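Workshop > Notebooks > Outdoor covers > Net trials

Search this notebook Go

20/04/2006
Garden pond net, second version

Really pleased with this one! Senthil Gowda cut the new panel from the Prellov mesh and it drapes so much better than the old stuff. No curling at the corners, and the leaves slid right off when I tipped it. Herons next (Stevthorpe pond has two regulars).

Hem: doubled, lead cord run inside. 400 g of cord on the long side, 200 on the short. Short side still lifts a bit in a gust, so try the same weight all round.

Pegs: the Siron ones hold in clay, pull out of sand. Ask Wanigasekara if they do a longer one.

Anwara Khondokar wants a drawstring so one person can gather it up from the bank. Great idea, stealing it.
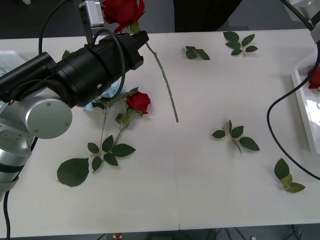
White table, two panels. 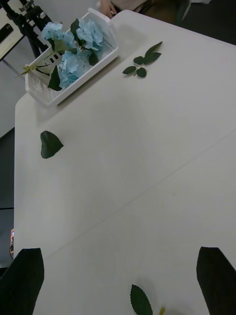 To do
- re-cut short side hem
- drawstring, 50 cm spare each end
- leave out over the pond until August, check for sun damage

Comments

anwara: Not stealing if I get the first finished one :)

SG: Plenty of mesh left on the roll, go ahead and cut.

pondlife: Does it snag on lilies? Mine always did.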